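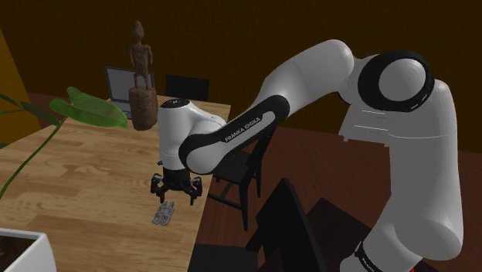 So is the Surkuvitz reunion happening or what?

It's happening, but only for 2 nights, and only with three of the four original members on stage. I got that straight from the band's singer, who called me from the back of a tour van in May and talked until her phone died.

I've loved this band since I was a teenager (yes, I had the haircut), so I was a little nervous. She wasn't. She was eating chips the whole time. I asked about the rumors first, figuring I'd get hung up on early if I was going to get hung up on at all.

"People think we hated each other," she told me. "We were tired! We did 80 shows in one year and then somebody asked us to make a Christmas record."

They never made it, by the way. There's one demo, and she won't let me hear it. I asked twice.

Then there's the drummer. Fans have been picking apart his silence online for weeks, and the gossip accounts had him suing the rest of them over the name. She groaned when I brought it up. "He's got a new baby and he doesn't want to leave the house. I sent flowers. That's the lawsuit."
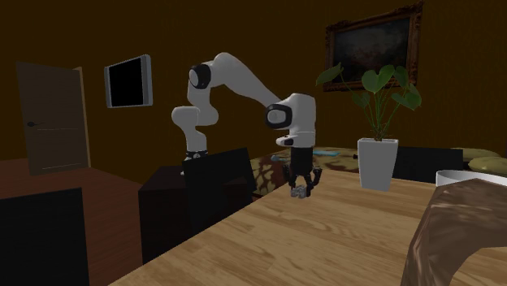
Both shows are at the Akpalu, a room that holds 1,000 people, and I told her that seemed tiny for a band that used to headline festivals. She said their old label, Caven, pushed hard for an arena and she just kept saying no until they quit emailing. "I want to see faces. I want to see if they're bored."

What about new songs? She went quiet for a second, then laughed. There are 15 of them, mostly written at her kitchen table, and she played a few for the guitarist over the phone before he agreed to come back. He liked the slow ones. She's still sore about that.

I had to ask about the ex, the one from Isteo who she supposedly wrote the whole second album about. "He thinks it's about him," she said. "Let him. He bought a lot of copies."

Her battery was at one percent by then and she was hunting for a charger under the seat, still talking, something about a silver jumpsuit that doesn't zip anymore. Then the line went dead. She texted me an hour later: "I'm wearing it anyway."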